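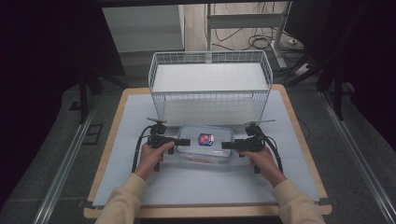 Two hand-held grippers, one glass container, one wire basket. Your code has to make sense of all of them.

Perception and Planning Engineer, Grolard (Pitcombe office)

Glass is the enemy. Our depth estimates go straight through a clear lid and report, with great confidence, on the table beneath it. Wire mesh is nearly as bad. We'd like to hire someone who finds this interesting and will still find it interesting in December.

You would own the path from recorded demonstrations to grasp plans inside Skorex, our in-house stack. Expect to spend your first weeks in the replay tool, which has 656 open tickets and a color scheme we inherited.

You'll need:
Solid C++ and Python
Experience with pose estimation or motion planning, ideally both
The patience to line up timestamps from two grippers that disagree
A working knowledge of calibration, or a grudge against it

Nice to have: you've trained policies on over 400 hours of demonstration data and can tell us which hours you'd throw out.

The team is 7 people. You'd report to Malsha Wanigasekara and share code review with the controls group, who leave long comments.

Send a resume and up to 200 words on the worst bug you ever shipped to Ewurabena Atinga at the Pitcombe office. Cover letters are optional and will be skimmed.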